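Visit report: student robotics open day at Mallar
By Tsion Berhe
August

The bus dropped us at the Mallar campus a little before 10 a.m. and we signed in at the side entrance on Magyar Street. I went with two Year 11 students from our own club, who wanted to see how an older group organises its project work before we settle on ours.

The host club is called Nirnisero. Its main project this year is Anivon, a student program to teach an arm to do small jobs in a bedroom: straightening a cushion, picking up a remote, tidying a bedside table. Csaba Hajdu, who teaches mechatronics and supervises the club, gave a short talk first. The students have set themselves a target of 100 recorded attempts at each job before they change anything in the program. They had got to 103 on the cushion and were still well short on the remote.

After the talk we went through to Room 2, where the bedroom work is done. Visitors stood behind a line of tape near the door and one student answered questions while another worked the gripper. 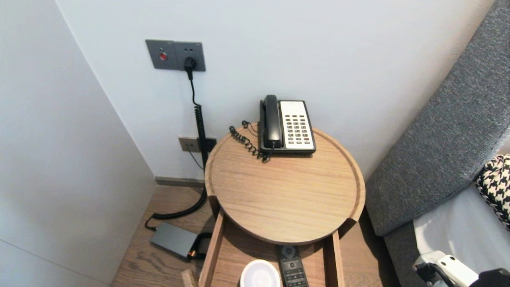
The bedside corner, with the phone on the table and the gripper at lower right, near the sheets.

The phone was the part our students asked most about. The club finds the coiled cord hard to deal with, as it never sits the same way twice, and for now the handset is left alone. The remote on the lower shelf is the next job. Getting in under the table top without bumping the rim has taken them most of the term.

Morning tea was in the corridor. I asked Csaba about costs and he said the fingers wear out faster than anything else, so they print their own and keep spares in a labelled drawer. He has offered to send us the file.

The afternoon session was on keeping a logbook. Each attempt gets one line, with the operator's initials and a note if it failed. Our club has been writing paragraphs and then giving up by week three, so we will try their layout next term.

We left at 2 p.m. Parking behind the gym is free for visitors, but the gate is locked at four.

Last updated: August
Contact the club office | © Mallar Robotics Network | Back to top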